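At Lockwood, the packing room now starts its day at 7 a.m. with people teaching the machines. Under a program called Zakumby, packers use hand-held grippers to record how they handle plastic goods and cloth.
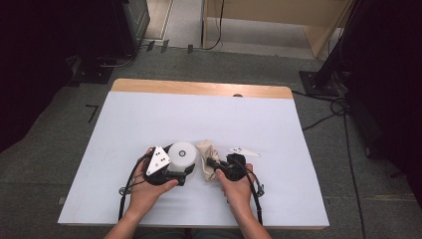 Cheng-en Lau, who leads the program, spent 190 hours with the packing crew before any equipment was ordered. Three packers now hold trainer posts – a job title that did not exist in March.

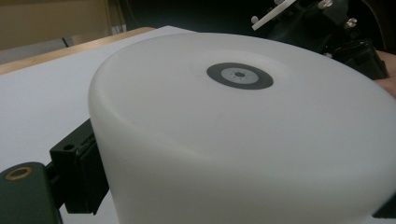

Will trainers return to the packing line? Each trainer may go back after 40 shifts, at the same grade and pay.

Recording sessions are limited to 30 minutes, and packers review the task list with their supervisors. Some have asked for lighter tools, and that request is under study.

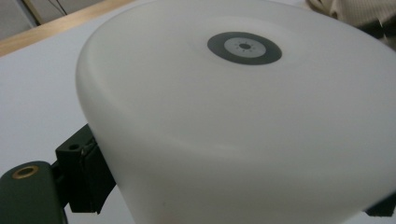
A white, rounded item with a circular marker, held at its left side by a gripper.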